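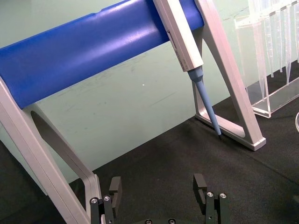

홈 | 시설 안내 | 점검 기록 | 공지 | 문의

수영장 및 스파 동절기 안전점검표 (의견 포함)
2020년 1월 2일 목요일
작성: 아가트 르메르 (Agathe Lemaire)

대상 시설: 할리스(Halis) 주거단지 공용 실내 수영장, 온수 스파, 지하 기계실
점검 참여: 아가트 르메르, 진타레 릴(Gintarė Lill), 록사나 몰도반(Roxana Moldovan)
점검 구분: 동절기 정기점검. 개장 전 오전에 실시하였고 펌프 관련 항목은 운전 상태와 정지 상태에서 각각 확인함.

판정 표시
적합 = 조치 불필요
보완 = 사용 가능하나 기한 내 조치 필요
부적합 = 조치 완료 전까지 해당 설비 사용 중지
미확인 = 이번 점검에서 확인하지 못함

점검 항목은 모두 86개이며 이 문서에는 의견이 붙은 항목과 매번 기재하는 필수 항목만 옮겼다. 나머지는 전부 적합으로, 원본 점검표는 관리사무실 서류함에 있다. 항목 번호는 원본 번호를 그대로 썼기 때문에 중간에 빠진 번호가 있다.

1. 출입구와 울타리

1-1 출입문 자동 닫힘 장치: 보완
의견: 문을 활짝 열었다 놓으면 끝까지 닫힌다. 한 뼘 정도만 열었다 놓으면 걸쇠가 걸리지 않고 문틀에 얹힌 채로 멈춘다. 힌지 스프링 장력을 한 단계 올려 보았으나 같은 결과였다. 스프링 교체 요청함. 교체 전까지 근무자가 순회할 때마다 문을 손으로 당겨 확인할 것.

1-2 걸쇠 높이와 조작 방향: 적합

1-3 야외 데크 쪽 울타리 간격: 적합
의견: 북측 모서리 기둥이 지난번보다 약간 기울었다. 간격은 기준 안이다. 땅이 풀린 뒤 기초를 다시 볼 것.

1-5 울타리 주변의 발판이 될 만한 물건: 보완
의견: 접이식 의자가 울타리 안쪽에 기대어 쌓여 있었다. 점검 중 창고로 옮겼다. 의자 보관 위치를 야간 근무 인수인계서에 적어 두기로 함.

1-6 이용 안내판: 보완
의견: 스파 이용 주의사항 중 임신부와 심장 질환자 관련 문구가 햇빛에 바래 읽기 어렵다. 안내판 전체를 새로 만들 필요는 없고 해당 판 한 장만 교체하면 된다.

2. 수영장 바닥과 주변 통로

2-1 통로 타일 파손 및 들뜸: 보완
의견: 얕은 쪽 계단 오른편에서 타일 두 장을 두드렸을 때 빈 소리가 난다. 모서리가 드러나지는 않았다. 2월 휴장 기간에 떼어내고 다시 붙인다. 같은 색 타일의 재고가 있는지 마르케티(Marchetti) 쪽에 문의해 둔 상태이고 아직 답을 받지 못했다.

2-2 미끄럼 저항: 적합
의견: 샤워실에서 나오는 통로는 비누 성분이 남기 쉬운 곳이다. 청소 순서를 바꾼 뒤로 발바닥에 닿는 느낌이 나아졌다는 것이 진타레 릴의 의견이다. 측정 장비로 잰 것은 아니다.

2-4 통로 배수구 덮개: 적합

2-5 수심 표시: 보완
의견: 깊은 쪽 벽면 표시는 선명하다. 바닥면 표시 중 한 곳은 숫자의 아랫부분이 닳았다. 타일 작업과 같이 처리.

2-7 수조 내부 마감면: 적합
의견: 물을 채운 상태에서 보았으므로 미세한 균열은 판단하지 않았다. 계단 아래 변색은 작년 점검표에도 적혀 있으며 범위가 넓어지지 않았다.

2-8 손잡이와 사다리 고정: 보완
의견: 깊은 쪽 사다리 왼쪽 다리의 고정 볼트가 반 바퀴쯤 돌아갔다. 현장에서 조였다. 바닥 고정구 덮개가 헐거워 발가락이 걸릴 수 있으니 덮개는 새것으로 바꾼다.

3. 흡입구와 배수 안전

3-1 주 배수구 덮개 상태: 적합
의견: 금이 가거나 빠진 나사 없음. 물 밖에서 육안으로 먼저 보고 록사나 몰도반이 입수하여 손으로 흔들어 보았다. 입수 확인은 펌프를 끈 상태에서만 한다. 차단기에 작업 중 표지를 걸고 열쇠는 입수자가 아닌 사람이 보관했다.

3-2 덮개 교체 기한: 보완
의견: 수영장 쪽 덮개는 기한이 남았다. 스파 쪽 덮개 한 개는 표면의 각인이 닳아 제조 연월을 읽을 수 없고 구매 기록도 찾지 못했다. 기한을 증명할 수 없으면 교체하는 것으로 정했다. 주문함.

3-3 스파 흡입구 이중 배치: 적합

3-4 비상 정지 버튼: 적합
의견: 버튼을 눌러 스파 순환 펌프와 송풍기가 모두 멈추는 것을 확인했다. 복귀는 기계실에서만 된다. 버튼 덮개 안쪽에 물때가 있어 닦았다.

3-6 스키머 바구니와 뚜껑: 보완
의견: 서쪽 스키머 뚜껑은 밟으면 덜컥거린다. 뚜껑 자체는 멀쩡하고 받침 링이 뒤틀린 것으로 보인다. 링을 바꿀 때까지 안전 고깔을 세워 둔다.

4. 수질 및 약품

4-1 유리잔류염소와 pH 기록: 적합
의견: 기록지에 빈칸 없음. 다만 야간 기록의 글씨가 겹쳐 쓰여 원래 숫자를 알아볼 수 없는 곳이 있다. 잘못 적었을 때는 한 줄로 긋고 옆에 새로 적은 뒤 서명할 것. 수정액은 쓰지 않는다.

4-2 총알칼리도: 적합
의견: 수영장 시료의 측정값은 87 mg/L. 지난달과 큰 차이가 없어 약품을 추가하지 않았다.

4-3 칼슘 경도: 보완
의견: 수영장 163 mg/L. 우리 시설의 내부 관리 범위에서 아래쪽 끝에 가깝다. 줄눈이 약해지는 것과 관계가 있을 수 있으므로 타일 작업 전에 한 번 더 잰다. 보정할 경우 염화칼슘은 여러 차례로 나누어 넣는다.

4-5 시험 시약 유효기간: 부적합
의견: 스파용 휴대 상자에 든 염소 시약 한 병의 기한이 지났다. 즉시 폐기하고 수영장용 상자에서 새 병을 옮겼다. 그 병으로 잰 최근 스파 기록은 참고용으로만 본다. 스파는 새 시약으로 다시 측정해 범위 안임을 확인한 뒤 개장했다.

4-6 약품 보관: 보완
의견: 산과 염소계 약품은 분리되어 있다. 산 용기 아래의 받침통에 빗자루와 걸레가 들어 있었다. 받침통은 비워 둘 것. 선반 높이도 다시 생각해 보아야 한다. 무거운 용기가 어깨보다 높은 칸에 있다.

4-7 물질안전보건자료 비치: 적합
의견: 응집제 자료가 구판이어서 새로 출력해 끼웠다.

4-8 보호구: 보완
의견: 보안경과 앞치마 양호. 내산 장갑은 한 켤레의 손목 부분이 굳어 갈라졌다. 버렸다. 남은 것은 큰 치수뿐이므로 작은 치수를 주문할 것.

4-9 세안 설비: 적합
의견: 물을 틀어 맑아질 때까지 흘려보냈다. 처음 나온 물은 약간 누런빛이었다. 매주 틀어 주는 일이 연말에 한 번 빠진 것으로 기록되어 있다.

5. 기계실

5-1 순환 펌프: 보완
의견: 프랄토프(Praltov) 펌프 두 대 중 2호기의 축봉 부분에서 물이 맺힌다. 방울이 떨어지는 간격이 길고 바닥에 고이지는 않았다. 부품은 이미 창고에 있다. 교체할 때까지 1호기를 주로 돌린다.

5-2 여과기 압력: 적합
의견: 역세척 전후 값을 모두 기록함. 압력계 유리가 흐려 읽기 불편하지만 읽을 수는 있다.

5-3 배관 표시: 보완
의견: 스파 회수관의 화살표 스티커가 떨어졌다. 밸브 번호표는 모두 제자리에 있다. 밸브 6번은 손잡이가 뻑뻑해 한 손으로 돌아가지 않는다. 무리하게 돌리지 말 것. 휴장 기간에 분해한다.

5-5 히터 및 과열 차단: 적합
의견: 유르덴(Jurden) 히터의 차단 온도 설정을 확인하고 사진 대신 수기로 남겼다. 설정 창 잠금이 풀려 있어 다시 잠갔다.

5-6 환기: 적합
의견: 급기구 바깥쪽에 낙엽이 붙어 있어 제거.

5-7 바닥 배수와 정리 상태: 보완
의견: 호스가 통로를 가로질러 놓여 있었다. 걸이가 있는데 쓰지 않는다. 지난번 점검표에도 같은 내용이 있다.

6. 전기와 조명

6-1 누전차단기 시험: 적합
의견: 시험 버튼으로 전 회로 동작 확인.

6-2 등전위 접지 연결부: 미확인
의견: 사다리 쪽 접속함의 나사가 녹슬어 열지 못했다. 억지로 열지 않았다. 전기 담당 업체가 올 때 함께 본다. 날짜가 정해지면 이 칸에 적을 것.

6-3 수중 조명: 보완
의견: 깊은 쪽 조명 한 개의 유리 안쪽에 습기가 보인다. 해당 회로를 끄고 표지를 걸었다. 남은 조명으로 바닥이 보이는지는 해가 진 뒤 따로 확인하기로 하고, 그 전까지는 야간 이용을 받지 않는다.

6-5 비상등: 적합
의견: 복도 쪽 비상등은 밝기가 약하지만 시험 시간 동안 꺼지지 않았다.

7. 구조 및 응급 장비

7-1 구명환과 줄: 적합

7-2 구조용 갈고리 막대: 보완
의견: 막대는 제자리에 있으나 앞에 수건 수레가 세워져 있어 바로 꺼낼 수 없었다. 수레 자리를 샤워실 입구 옆으로 바꾸었다.

7-3 구급상자: 보완
의견: 내용물 목록과 실제가 다르다. 멸균 거즈가 모자라고 목록에 없는 파스가 들어 있다. 목록대로 채웠다.

7-4 자동심장충격기: 적합
의견: 상태 표시 정상, 패드 기한 남음. 보관함 경보음 정상.

7-5 비상 전화: 적합
의견: 수화기를 들어 통화를 확인했다. 옆에 붙은 주소 안내에 새 도로명 주소가 빠져 있어 손으로 써넣었다. 다음에 인쇄본으로 바꿀 것.

조치 담당과 기한

타일, 수심 표시, 밸브 분해: 휴장 기간(2월). 담당 르메르.
출입문 스프링, 스키머 받침 링, 사다리 덮개: 부품이 들어오는 대로. 담당 릴.
스파 흡입구 덮개: 입고 즉시 교체하고 옛 덮개는 버리지 말고 사무실에 보관. 담당 몰도반.
수중 조명과 접지 접속함: 전기 업체 방문 시. 담당 르메르.
안내판, 배관 스티커, 주소 안내 인쇄: 담당 릴.
장갑 주문과 약품 선반 재배치: 담당 몰도반. 선반을 옮기는 날은 두 사람이 작업한다.
호스 정리: 근무자 전원.

추가 의견 (몰도반)
스파 덮개 각인 문제는 다음에도 생긴다. 새 덮개를 달 때 설치일과 제품 번호를 시설 대장에 적고 포장지의 표시 부분을 오려 함께 붙여 두면 좋겠다. 수영장 덮개도 같은 방식으로 소급해서 정리하겠다.

추가 의견 (릴)
연말에 임시로 근무한 분들이 기계실 점검 칸을 어디까지 채워야 하는지 몰랐다고 한다. 기록지 뒷면에 칸별로 한 줄씩 설명을 넣은 안을 만들었다. 검토 바람.

검토 (르메르)
두 의견 모두 받아들임. 기록지 안은 야간 근무자에게 먼저 보여 주고 고친다. 부적합 항목인 시약은 당일 조치를 마쳤으므로 스파 사용 중지는 해제한다. 수중 조명 회로는 표지를 떼지 말 것.

할리스 시설관리사무실 | 문의: 평일 근무 시간 중 관리사무실 창구
© 2020 할리스 시설관리 | 맨 위로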